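The Layering System Is Mostly a Way to Sell You More Layers

Every fall the catalogs come back with the pyramid. Base layer on the bottom, mid layer in the middle, shell on top, and a little arrow showing the sweat leaving your body like a polite guest. I have been running and biking through cold months for 15 winters and I have owned most of what the pyramid tells you to own. I've come to think the pyramid is a store layout. It matches the way the racks are arranged, left to right, and it ends at the register.

I don't mean that wearing more than one piece of clothing is a bad idea. Two shirts are warmer than one. My grandmother knew that. What I object to is the word "system," and what has been allowed to ride in on the back of it.

A system implies that the parts were tested together, and that if you leave one out the thing stops working. Go read the tag on a shell jacket. It will have a number for how much water the fabric can hold back and another for how much vapor it lets through, and both of those numbers come from a flat piece of cloth in a machine. The cloth has no zipper. It has no backpack strap pressing on it. It isn't bent at the elbow, and it hasn't been stuffed in the trunk of a car since March under a bag of softener salt. The number may be perfectly true about the cloth. I would like to know what it has to do with me on a hill in sleet.

My own education in this came from the Skidatis, a jacket I bought at full price in a weak moment. The hang tag was the size of a menu. It promised that the jacket would "manage my climate," and there was a diagram of a man split down the middle, blue on one side and orange on the other. I wore it for the better part of a winter. On easy runs it was fine. On hard runs I was soaked from the inside by the time I got to the reservoir, which is the same thing that happened in the old nylon windbreaker it replaced. The windbreaker had come from a bin at a church sale.

When I complained about this, the answer I got from people who like gear was that I had the wrong base layer. So I bought a better base layer. Then the answer was that I must be washing it wrong, and there is a special soap. After the soap there is a spray. You can see how this goes. A system can never be at fault, because some part of it can always be blamed, and the part is always for sale.

I brought this up with Rostislav Kollár, who coached our Monday group for a long time and who has never, as far as I could see, owned a jacket with a name. He runs in a wool sweater over a cotton undershirt. Cotton! The one fabric every beginner is warned about as if it were asbestos. I asked him whether he got cold and he said, "When I stop, yes. So I don't stop until I am home." I've turned that over many times. It is not good advice for someone alone in the mountains, and I want to be clear on that. If you are hours from a road, wet cotton can put you in real danger and you should take the warnings at face value. But most of us are not hours from a road. Most of us are doing 8 miles on a bike path with a gas station at each end, dressed for an expedition.

That is the part that bothers me most, I think. The clothing gets designed for the worst day of an unusual person's life and then gets sold to people whose worst day is missing the light at the crosswalk. Nobody is lying, exactly. The photos show a ridge in a storm. You look at the ridge, you look at the dark outside your kitchen window at 6:15 in the morning, and your mind does the rest for free.

Then there is the temperature chart. You have seen one of these. Under such and such a temperature, wear tights. Under the next line, add a vest. The charts are printed with great confidence, and I have compared a few of them over the years and they don't agree. One from the Wemis site had me in a thermal top and gloves on a day when another chart, taped up by the register at my local shop, had me in short sleeves. They can't both be right for me, and I suspect neither of them was made with anyone particular in mind. I run hot. My wife runs cold, so cold that she wears mittens in May. Any chart that puts the two of us in the same outfit is a horoscope.

What would a useful chart look like? It would need to know how fast you were going, and whether the wind was at your back on the way out. It would need to know if you slept. It would have to ask whether you are the sort of person who minds being chilly for the first mile, and this matters more than anything on the tag. I'd say most overdressing comes from that first mile. You step out the door, it's unpleasant, and you go back in for another layer. Twenty minutes later the layer is tied around your waist, slapping the backs of your legs. The trade has built a whole business on the first mile.

I should be fair and say what I think does work, because a person who only complains is tiresome. Gloves work. A hat works. Something that stops wind on the front of your body works very well, and it doesn't need to be clever. I have a vest from Procházka, a small maker that as far as I can tell has never printed a diagram, and it is a piece of tightly woven cloth in front and a piece of mesh in back. It has one pocket. The zipper sticks. I have worn it more than everything else in the closet put together, and if it has a vapor rating I was never told.

Wool socks work too, although here I part ways with the wool people, who have gotten strange. Wool is a good fiber. It is warm when damp and it doesn't stink as fast as polyester, and I'm grateful for both. It does not "regulate." A sock has no opinion about your temperature. A thick one is warm in January and it's also warm in July, whatever it says on the band around it.

There's a counterargument I take seriously. A friend of mine who works the floor at a running store tells me that beginners quit in winter because they're miserable, and that if a nice set of matching layers gets them out the door, then who cares whether the science is any good. Confidence is worth paying for. I half agree. I remember being new, and I remember how much braver I felt in proper tights than in sweatpants. If you have the money and it makes you happy to lay it all out on the bed the night before, lay it out.

But I've seen the other side of this as well. I've seen people show up to a group run once, in perfectly good clothes, look around at everybody's tights and shells, and not come back. They decided that winter running was a thing you had to be outfitted for, and they weren't outfitted. The same pyramid that reassures one beginner tells another that she can't afford to start. Add up the Tositov "starter bundle" some time, the one that is supposed to be the sensible choice. It has 9 pieces in it. Two of them are different weights of the same shirt. I have no idea what a person is supposed to do with the second one except stand in front of the drawer every morning and wonder.

And the clothing doesn't last. I'll say this carefully because I don't have a lab either, only a closet. The coating on the Skidatis started to flake along the collar in its second winter. The care label said to wash it often, to restore the performance, and also to wash it gently and not too often, to preserve the coating. I did what I think anyone would do, and washed it when it smelled. The church sale windbreaker is still in one piece. I expect to be buried in it.

I would like to see one plain thing from the companies, and it wouldn't cost them much. Put the finished jacket on a live person, run them up a hill on an ordinary wet day, and print how wet the shirt underneath was when they got back. Do it again after 1,000 miles of use, with the same jacket, and print that number too. If the results are good, they'll sell every jacket they can sew. I've been waiting on this a long while and I'm not holding my breath, since the flat piece of cloth in the machine gives such a nice round figure and never asks for a refund.

Until then I would start with whatever is already in the drawer. Wear it for a couple of weeks. Notice which part of you is cold, because it is probably one part, and it's probably your hands. Buy the thing for that part. Then wait until you're cold somewhere else before you buy anything more.

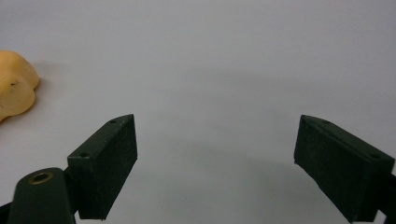

And give the first mile a chance before you turn around for another shirt. I still get this wrong several times a winter, standing on the porch with one arm in the vest and one arm out, trying to decide about the wind. Usually I pick the lighter option and grumble as far as the mailbox. By the bridge I've stopped thinking about clothes, and that is as much as I ever wanted from a jacket.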